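Public buildings should be repainted on a fixed schedule, and the schedule should be published. The Skerndale Rooms Trust has held this view for some years, and the recent debate over the Plarkard Library budget is a good occasion to set it out.

Paint is usually the first item struck from a maintenance budget. A roof leak must be dealt with, a boiler must pass inspection, but a tired wall can always wait another year. In Plarkard the interior walls have waited 21 years. The saving in any single year was small, and the bill now before the town is a large one. 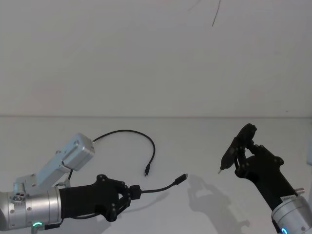 ## What delay costs

Old paint hides faults. Hairline cracks, damp and failed plaster are found when a surface is washed down and prepared, and a building that is never prepared is never closely examined. The Adjei Hall survey listed 441 defects, many of them behind shelving that had stood in place since the last redecoration. Most would have been minor repairs if found early.

There is also the matter of respect. People who use a public room notice its condition, even if they do not complain of it.

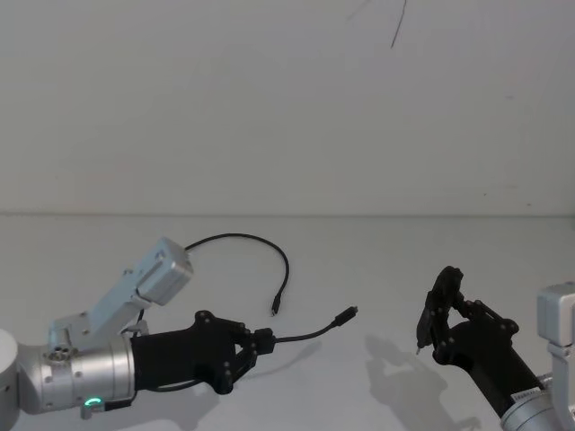 A fixed schedule need not mean a uniform one. Corridors and stairwells take hard use and should be repainted every 5 years, while meeting rooms and offices can go longer. Color matters as well. Off-white remains the common choice for workrooms, and it is a sound one, but it shows every mark: a thin dark scratch near the top of a plain wall will draw the eye for years. Those who choose pale finishes should budget for touching up between full coats – a modest expense, and one that is rarely written down.

Some members of the Gralon district council have argued that a published schedule ties the hands of future councils.
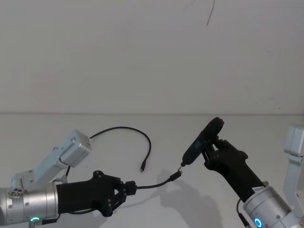 That objection deserves a fair answer. A council may always vote to postpone the work, and in a hard year it may be right to do so. It should do so openly, with the postponed date entered beside the original one, so that residents can see how long each building has been left. A grant of up to $800 per room is already available for preparation work in the district, and few applications were received before the July deadline. We urge the council to adopt a schedule before the next budget is drafted.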